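Notebook – bedding, quilt trial
27/06/2020, entry by Pavithra Kurup
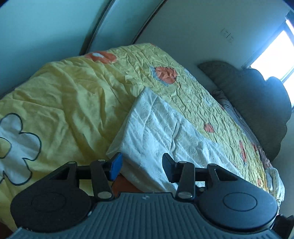
Does a quilt need ironing after every wash? Only if it is going into storage or being measured. For normal use, shaking it out and pulling the edges square is enough.

Pale yellow quilt back on the bed for the crease check. Condition at start: heavy wrinkling over the whole surface. No attempt made to smooth it before the first look.

Wash record: 40 degrees, spin at 1000, Stiren liquid, no softener. Line dried. Fathima wants the next one done at a lower spin for comparison. Agreed, but change one thing at a time – same liquid, same line.

Method for making up, as settled with Alvar:
Find the corner with the label and put it at the foot, left side.
Pull the top edge up to the headboard first, then work down.
Flat of the hand from the middle outwards. Do not drag by the stitching, it puckers.
Leave overnight and look again before touching it.

The old Tapsell quilt from December lost most of its creases overnight under its own weight. It was a heavier filling, 200 g per square metre, so I don't expect the same result with this one. Filling weight for the yellow quilt still to be found; the care label gives only the wash symbols. Yara to ask Guvska.

Spare cover is in the cupboard, folded in thirds, 18 days so far. Fold lines are sharp along the long side and hardly there on the short side. Rolling may be better – try it with the next cover.

To do: lower-spin wash, filling weight, more pegs. Ehsan has the tape measure.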